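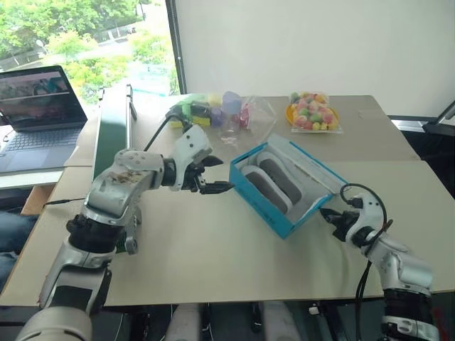

Does the list view in Pluka still lose the selected row when the model gets re-sorted underneath it?

It keeps the selection now, as long as every item in the model returns a stable key. Models that don't implement the key method fall back to the old behavior, where the selection stays at the same row number and quietly ends up on a different item.

Notebook, Pluka desktop client, 1 February 2025

I put that at the top because Anjani has been asked it by the people at Terngate more than once and wanted one place she could point to. The rest of this is how we got there, and it rambles, so get a coffee.

Background for whoever reads this in April and has forgotten (me, most likely). Pluka sits on Baptista, our own widget layer, and Baptista's ListView never held on to items. It held a selection object, and the selection object held a row number, and everybody was happy with that for as long as lists in Pluka were short and came in one order. Then Terngate started loading whole job histories, 4,000 rows in the sample they sent us, with a column sorter on top, and clicking a column header while a row was selected would leave you looking at the details of some entirely different job. Ermelinda spotted it first, bless her, because she had a job open for editing in the side panel and watched the title change while she was typing in it. No data got overwritten, as far as we can tell, since the editor commits on focus-out and she had the good sense to hit Escape.

What I thought was wrong, to begin with: I was convinced the sorter was emitting its change signal too early, before it had finished shuffling its internal array. I spent most of the morning in there. I put a print at the start and end of the sort and another one in the selection's handler and the order was perfectly fine: sort starts, sort finishes, items-changed goes out, selection handler runs. So that was a nice theory, and the prints are gone again.

What was really going on is duller. The sorter reports a re-sort as one big items-changed: position zero, everything removed, everything added. That is legal. The docs for our list model interface even recommend it when more than a handful of rows move. The selection gets this, sees that its row was inside the removed range, and then has a little branch that says if the number of items added equals the number removed, keep the row number. I asked Custódio about that branch since his initials are on it, and he remembered it right away. It was put in for the refresh button, back when a refresh meant throwing out all the rows and putting the same ones back in the same order. For that case it's quite right! It just has no business deciding anything for a sort.

Three ways out, the way I saw it:

First, have the sorter emit small, exact changes, one for each row that moves. I tried this on the Terngate sample mostly out of curiosity. It is correct, and it is painfully slow, because every little signal makes the view recompute its visible range. The scrollbar did a sort of shiver the whole time. Abandoned.

Second, have the selection hold a reference to the item itself and go looking for it after a change. It works nicely with the sorter, since the sorter shuffles the same objects. It does nothing for a refresh, where the store builds brand new objects from the server reply. We would have fixed one bug and brought back the one Custódio fixed.

Third, keys. The model gets an optional method, get_item_key, which takes a row and returns a string. The selection remembers the key along with the row number. When a change touches its row, it asks the model for the row with that key and moves there, and if the key is gone it clears the selection and emits selection-changed once. Wahyudi had been wanting something like this for the tree view anyway, so he was pleased, and he sat with me through most of the writing of it.

Went with keys. Notes from the writing:

The lookup was a plain loop at first. For a single selection that's fine, even on the big sample, I couldn't feel it. For multi-selection it is not fine, because each selected key did its own loop. Now the selection builds a map of keys it cares about and walks the model one time, crossing them off as it finds them and stopping when the map is empty.

Duplicate keys. We argued about this for a good while. Bernardo wanted an assertion, I wanted first match wins. We settled on first match wins with a warning in debug builds, and the warning names the model class so you can find the thing. It fired immediately on our own recent-files list, which happily had the same path in it twice. Separate ticket, left with Bernardo, who I think felt vindicated.

Empty string as key means "I don't have one," same as not implementing the method. I went back and forth on allowing null and decided one way of saying it was plenty.

Signal order. This took longer than all of the above. The selection has to fix itself up before anybody else hears items-changed, or the side panel will ask for the selected item in between and get the wrong one, which is the original bug with a shorter lifespan. In Baptista handlers run in connection order, and the side panel was connecting to the model directly in its constructor, ahead of the selection. I moved the panel over to listening on the selection only. It never had any reason to know about the model, and the code got shorter. I'd be grateful if people would look through their own panels for the same thing. The pattern to search for is connecting to the model and then calling get_selected inside the handler.

Scroll position. If the selected row moves, should the view follow it? Ermelinda says yes, always, Wahyudi says it makes him seasick. For now: follow it if it was visible before the change, otherwise leave the scroll alone. Keyboard focus goes with the selection either way, so pressing the down arrow after a sort takes you to the row below the selected one in the new order. I tried that by hand a good deal and it feels right to me.

Tests: there are 22 new ones in the selection suite and they all pass on my machine and on the Linux builder. The Windows builder had 8 failures on the first run, which gave me a bad few minutes, but every one of them was the same timeout in the setup code, nothing to do with us, and a rerun was clean. I have written that down because I'll want to know it if it happens again. Anjani says she has seen that timeout before in the dialogs suite.

Things I did not do and should:

The filter model passes get_item_key straight through to its child, but it doesn't translate the row number first. It works while nothing is filtered out. I noticed this at the very end of the day and it is plainly wrong, so please don't merge before it's fixed. There's a failing test for it on the branch, marked as expected.

Tree view. Wahyudi has a sketch where the key is the path of keys from the root, joined up. I like it but want to see what happens when somebody renames a folder in the middle.

Docs page for the list model interface needs the new method and a sentence or two on what makes a decent key. Database id good, display name bad. Display name plus row number very bad, and yes, we have one of those, in the Trerkament import dialog.

Patch is on branch selection-keys, last pushed before supper. Custódio has offered to read it through and I've asked him to be especially mean about the part in the multi-selection where the anchor row gets restored for shift-click. I think the anchor should be dropped if its key has gone, and right now it falls back to the first selected row, and I can't remember why I

oh, it was for the refresh case, when the anchor row gets deleted on the server and the other selected rows are still there. All right, leave it until Custódio has had a look.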